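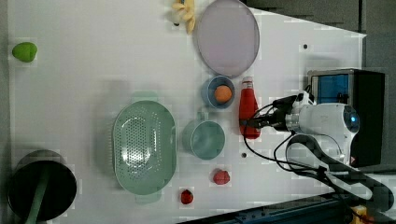 Slide 1. Plate, bowl and bottle on a white table.

Speaker notes: Shared Meals in the Workplace, Bulstead regional session

Good morning, and welcome on behalf of Wirkeo. The session will run for 90 minutes, including discussion. Please hold longer questions until the second half.

Slide 2. Background. Wirkeo surveyed 3,289 employees at 11 sites on where and with whom they eat at midday. The survey closed in July. Pause here so that the audience can read the chart.

Slide 3. Main findings. Employees with a fixed lunch period were more likely to eat with colleagues from another department. At the Prantl site, where lunch periods are staggered, most respondents reported eating at their desks. State clearly that the survey does not establish a cause.

Slide 4. Condiments and shared supplies. Sites that stock common items reported fewer complaints about the refrigerator. Keep this part short.

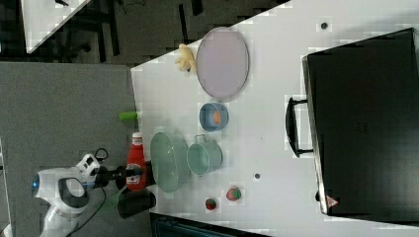 A written comment received from the Zerkska site held that the length of the break matters far more than the supplies, and that staff there would gladly bring their own food if they had time to sit down and eat it. Read the comment in full and invite responses from the floor.

Slide 5. Recommendations. Each site is asked to protect one common lunch period per week for a trial of 6 months. Site managers will set the hour. Refer questions on shift coverage to the handout, page 2.

Slide 6. Discussion. Collect the comment cards before the coffee break.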